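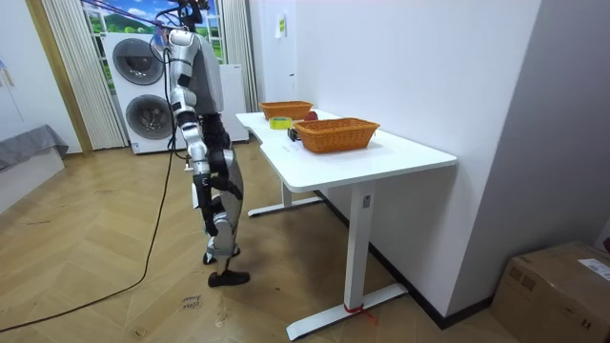
Braucht man für so ein Sortierpaket eigentlich Programmierkenntnisse? Für die mitgelieferten Aufgaben reicht ein Tablet und etwas Geduld, erst für eigene Abläufe sollte man ein wenig Python können.

Suche nach: Suchbegriff eingeben

Ich bin ja schon länger neugierig auf das Aufgabenpaket von Elletti, und jetzt durfte ich endlich einen ganzen Nachmittag in Loltmont damit verbringen. Elletti verkauft keine Roboter, sondern das, was danach kommt: fertige Greif- und Sortieraufgaben für Humanoide, dazu eine Oberfläche, mit der man sie anpasst. Das Paket heißt Ledden und kostet im Abo 230 Euro im Monat. Dafür bekommt man 50 Grundaufgaben, und die meisten davon sind herrlich alltäglich!

Mein Liebling ist das Sortieren nach Zetteln. Man stellt Körbe auf den Tisch, legt vor jeden ein Blatt mit einem handgeschriebenen Wort, also etwa "fruits", und verteilt ein paar Sachen dazwischen. Mehr Vorbereitung ist laut Anleitung nicht nötig. Die Anleitung hat übrigens 492 Seiten (ich habe sie nicht alle gelesen, aber das Kapitel über Handschriften ist großartig und steht seltsamerweise ganz hinten, nach der Netzwerkkonfiguration).

Gut gefällt mir auch, dass man die Greifhöhe und das Tempo einzeln einstellen kann. Ich hätte stundenlang an den beiden Reglern drehen können. 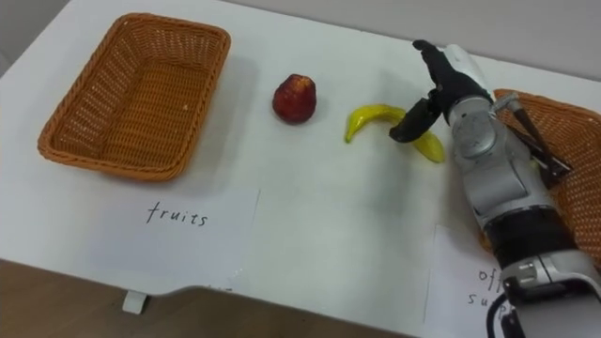 Beim Tempo würde ich am Anfang unter der Voreinstellung bleiben. Man sieht dann viel besser, wie sich die Hand ausrichtet, bevor sie zufasst, und gerade bei krummem Obst ist das ein Vergnügen - ich habe mich dabei ertappt, wie ich die Luft anhielt.

Was mir weniger gefällt: Die Oberfläche gibt es bisher nur auf Englisch, und gespeicherte Aufgaben lassen sich nicht in Ordner legen. Bei 50 Einträgen scrollt man sich dumm und dämlich. Außerdem sind im Abo nur 2 Geräte enthalten, jedes weitere kostet extra. Für eine kleine Werkstatt ist das in Ordnung, für eine Schule schon ärgerlich.

Zum Vergleich hatte ich im April das Paket von Dimitriou ausprobiert. Das ist günstiger und schneller eingerichtet, kennt aber nur feste Ablageplätze. Verschiebt man den Korb, muss man alles neu anlegen. Bei Ledden genügt ein Tippen auf "Tisch neu erfassen", und weiter geht's.

Als Nächstes will ich eine eigene Aufgabe bauen, vermutlich Besteck. Den Ablauf habe ich schon auf Papier, und sobald er läuft, stelle ich ihn hier zum Herunterladen ein.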